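Compressed Air Technician, Poltden

Hetico services and repairs compressed air plant for factories, dairies and print works in and around Poltden. We are looking for a technician to join the site team on a permanent contract, starting in December.

The work

You will carry out planned servicing on rotary screw compressors, refrigerant and desiccant dryers, receivers and condensate drains. Most days are spent at customers' sites, with one day in the workshop for strip-downs and paperwork. Our oldest contract is the Jitaru bottling plant, where the ring main has 1094 tagged fittings and each one is on the inspection list. Expect to spend your first weeks there with another member of the team.

You will also answer breakdown calls. The rota is one week in 4, and call-outs are paid from the time you leave home. Machines are normally serviced every 4000 running hours, so a fair amount of the job is planned well ahead and you will know your visits before the month starts. 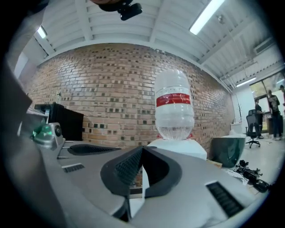 What we ask for

A recognised qualification in mechanical or electrical engineering, or time served in a similar trade. You should be able to read a pipework drawing, isolate a machine safely and write up a visit so that the next person can follow it. Experience with pressure systems is useful. Training on variable speed drives and on the Brastidus job recording software is given here.

You need a full driving licence. Some sites involve ladders, plant rooms with little space and lifting parts with a second person.

Pay and hours

39 hours a week, Monday to Friday, with an early finish on the last day. Salary depends on experience and is discussed at interview. Van, fuel card, tools, phone and workwear are supplied. Most customers are within 50 miles of the workshop, and overnight stays are rare.

How to apply

Send a CV and a short covering letter to the service office at Hetico, Poltden, by Tue 16 November. Please say what plant you have worked on and how much notice you have to give. Interviews will be held at the workshop and include a short practical test on a small compressor. Travel costs are paid on production of a receipt.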